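**Plaststead Chores and Machines Group**
Minutes, 9/24/21, Mohammed Building, upstairs room

Present: twelve members, plus two guests from the Verkau store on the ring road. Apologies from the laundry subgroup, who sent their notes ahead.

## 1. Minutes of the May meeting

Accepted with one correction. The item on floor cleaning should read "went under the sofa and came out again," not "went under the sofa." The members who own that machine wanted it on record that it came out!

## 2. Matters arising

- The list of chores is now in the shared folder, sorted into home, shop and "both." Please add to it. Watering plants has been entered under three different names and will be merged.
- The kettle trial is still waiting for a lid that the arm can open. Carried over.
- The group had agreed to stop using the word "solved" in write-ups until a machine has done the chore in a room it wasn't set up in. Everyone seems to be keeping to this. One slide tonight had it and was cheerfully booed.

## 3. Laundry

Notes were read out. The Gretance folder has been through 300 towels since we last met, all from members' own cupboards, and the subgroup is delighted with it. Bath towels and hand towels come out square. Anything with a hood (baby towels, mostly) still goes in the basket for a person to do, and so do fitted sheets, which were tried once and won't be tried again until somebody has an idea.

Discussion went on longer than planned and was a good one. The main point was that folding is the part of laundry machines are getting quick at, and it's the part people at the meeting mind least. What they'd love help with is finding the other sock, turning sleeves the right way out, and getting the pile from the bedroom floor to the machine. The subgroup's notes say the folder needs each towel clipped in by hand, and that with clipping included a person still folds faster. They'd rather stand there clipping, though, and listen to the radio. Several members agreed with them.

It was suggested that we time the whole chore from hamper to shelf, and not the folding alone. Agreed. The laundry subgroup will try to write down where a chore starts and ends, which sounded easy for the first five minutes.

## 4. Shop floor: the Verkau shelf trial

The guests gave a talk, no slides, lots of waving of arms, very well received.

Their store has been running a shelf-scanning machine in the early morning, before opening. It rolls down the aisle and reports gaps, wrong labels and things sitting in the wrong place. On its best morning it flagged 712 items. Staff went around with the list and found that most of the flags were fair. The unfair ones came in clumps: shiny bags of chips, anything behind a swinging sale sign, and the whole of the greeting card rack, which the machine believes is empty whenever the cards lean forward.

Points from the talk:

- Spotting a gap is in good shape. Filling it isn't. Nothing they've tried can open a carton, pull out the one with the dented corner, bring the old stock forward and put the new stock behind it.
- Staff like the machine more than they expected to. It took over the clipboard round, and they didn't care for the clipboard round.
- It can't get past a mop bucket. It waits politely in front of it until somebody comes.
- Spills are the job they'd pick next. The store would be happy with a machine that stands beside the spill and blocks the aisle while a person fetches the mop.

Asked if they'd keep it after the trial, the guests said yes, for the dry goods aisles. They'd leave it out of produce, where everything is the wrong shape and gets moved all day by customers.

One of our members asked about price. The guests didn't know, and the question has been sent on to the store office.

## 5. Kitchen

Short item. The dishwasher-loading demo that a few of us went to see was fun and well run. Plates went in beautifully. Bowls went in mostly facing the right way. The demonstrators were open about having chosen the dishes, and were kind enough to let our lot hand them a whisk, which the arm held on to for a long time.

There was a warm exchange about whether choosing the dishes is cheating. The feeling of the meeting was that it's fine so long as it's said out loud. People choose their dishes too, and plenty of households own one pan that never goes in the machine.

Action: kitchen subgroup to put together a box of ordinary, awkward utensils that we can take along to any demo. Whisk, garlic press, peeler, the lid of a plastic tub that has lost its tub. Contributions welcome, nothing sharp please.

## 6. Clearing a meeting table

This was the item most people had come for, and it took up the rest of the evening.

The chore, as written on our list: people have left a meeting room, and the table has to be made ready for the next lot. Cups go to the kitchen, trash goes in the trash, papers are squared up or handed in, equipment stays where it belongs. Every office has this job. It takes a person a few minutes and hardly any thought, and it's a wonderful test. It has light things and heavy things, flat things, things with straws in them, and things that must be left alone.

The subgroup is working with two-finger grippers. They reported as follows.

**Cups.** Tall plain cups are a pleasure. The lidded teacup is harder than it looks. The lid isn't attached, so whatever lifts the cup has to keep it level, and the knob on top is tempting but lifts only the lid. Agreed procedure is to take the cup by its body and carry it slowly. A drink cup with a straw has to be gripped gently or the sides fold in.

**Paper.** Single sheets lying flat are still the worst thing on the table. Booklets are better, as there's an edge to get hold of. The subgroup's trick is to slide the sheet to the table edge and pinch it there, and it's a lovely thing to watch when it goes right. On a table this wide it's a long slide.

**Leave alone.** Conference units, gooseneck microphones, cables. A hand-held microphone lying on top of someone's papers is the case the subgroup argued over most: the papers should go, the microphone should stay, and they're in a stack. For now the rule is to lift the microphone off first, set it down on bare table, and then deal with the papers.

**Whose is it?** A colored bottle with a cap might be the room's or might be somebody's own, and no amount of good gripping will answer that. The subgroup proposes a "lost and found" tray at the end of the table for anything uncertain. Liked by all.

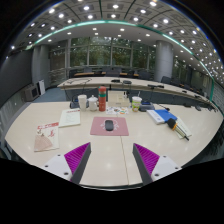
One member felt that we were being too easy on the machine by letting it use a tray, and said that a cleaner who put every doubtful object on a tray would hear about it by the end of the week. The reply from the subgroup was that a new cleaner would do just that on the first day, and would be thanked for it, and that first-day standard is a fair one to aim at. The member accepted this for a first round but would like the tray to get smaller each time we meet. Noted, with some laughter, and the size of the tray will be recorded.

Other points:

- A mouse sitting on its pad counts as already tidy. It should be left there, and a run that moves it loses a mark.
- Chairs are out for this round. Pushing in chairs is on the list as a separate chore, under "both."
- Wiping the table comes after clearing and will be looked at once clearing is steady. Ring marks from cups were mentioned by people who clearly had feelings about them.
- Members asked for one run to be done with the room left exactly as a real meeting leaves it, nothing straightened beforehand. The subgroup is keen.

The question of the evening was put to a show of hands: would you let a machine clear your own meeting table today, with you out of the room? Yes, 2. With you in the room, doing something else: nearly everybody. That's a big change from how the group felt in May, and it made for a very happy break.

## 7. Actions

| What | Who |
|---|---|
| Define start and end of laundry, hamper to shelf | Laundry subgroup |
| Box of awkward utensils | Kitchen subgroup |
| Price of the shelf scanner | Verkau guests, via store office |
| Run on an untouched table, tray size noted | Table subgroup |
| Merge the plant-watering entries | Secretary |

## 8. Any other business

The Gretance folder needs a new home for the winter; it wants a dry room and a plug near a window. Offers to the laundry subgroup.

Cookies were much appreciated. Cups were cleared by hand.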